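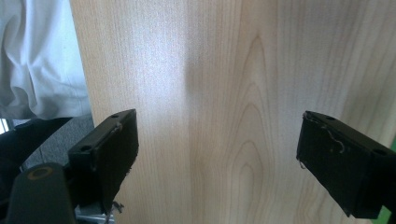

*Slide 1: cathedral grain on a pale panel*

**Reading a Board: what grain tells you before you cut**
Speaker notes, Harpreet Grewal. Evening talk at Okeke Hall, 31 chairs booked. Run time 20 minutes plus questions.

**Opening (leave slide 1 up the whole time)**

Say hello, thank Tobiloba Fashola for the invite and for finding the extension cord. Then stop talking and let people look at the wood for a bit. Longer than feels comfortable!

Ask: where did your eye go first? Most people will say the pointed loops, the ones stacked up inside each other right of center. Great, so did mine. Those are called cathedrals and I could talk about them all night (I won't, Tobiloba has a timer).

Then get them to look left, where the lines run straighter and more even. Same panel, two very different moods. That contrast is my whole talk, really.

**Where cathedrals come from**

- Tree grows in rings. A trunk is a long, slightly tapering cone.
- Slice flat across the side of that cone and the knife skims through ring after ring at a shallow angle. You get arches.
- Out toward the edges of the slice the knife meets the rings more steeply, so the lines get tighter and straighter.
- PROP: the carrot. Slice it lengthwise, off center, hold it up, pass it around. Somebody always eats it, bring two.
- If there's a blank look, do the stack of paper cups too. One cup inside the next, imagine cutting down the side.

**"What wood is it?"**

Someone will ask in the first five minutes. My answer: it looks like maple or birch to me, and I wouldn't bet lunch on which from a slide. Pale blond, fine lines, a bit of pinkish tan over on the right. With a piece in your hand you get so much more: weight, end grain, smell when you sand it. Pass around the two labeled offcuts from Uchenna Uzor here, one maple, one birch. Let them argue. I love this part.

**Light changes everything**

Point to the left half, where the light hits and the grain nearly washes out. Now over to the right, warmer and darker, with the streaks coming through much stronger. If you're choosing panels for a door or a tabletop, walk around them! Tilt them! Turn off the overhead lights and use a flashlight held low from the side.

Story: the Tivura bookcase. Tamunoemi Usman and I picked 3 panels under shop lights and thought they matched beautifully. Put them by her big window at home and the middle one looked like it belonged to another bookcase. We swapped it, and the odd one is now my desk. I'm very fond of it.

**Which way up?**

Quick show of hands: should the points go up or down on a cabinet door? I put them up. It looks like growth to me, like flames or hills. Ebuka Nwosu puts them down on drawer fronts just to annoy me, and I have to admit his dresser is lovely. No rule here, but pick one direction and keep it across the whole piece.

Chalk arrows on the back of every panel. Please, please do this. Chalk, and wipe it off before finish.

**Try it yourselves (8 minutes)**

- Hand out the veneer samples from the Gesik box, one per pair.
- Find the center of the arches. Mark it with tape.
- Cover half with a sheet of paper, then the other half. Which half would you use for a narrow door frame? (Straight part, usually. It stays calm next to a busy panel.)
- Collect samples before questions or they go home in pockets.

**Questions that came up in April**

*Does veneer count as real wood?* Yes! Thin, but real, and one good log goes a long way.

*Can I stain pale wood dark?* You can. Maple and birch both go blotchy easily, so test on scrap and bring me the scrap, I want to see it.

*How do I sand it?* With the grain, light hand, and check the edges often. Veneer edges sand through faster than you'd believe.

Offcuts are in the crate by the door, free to take. Hand back the key to Tobiloba.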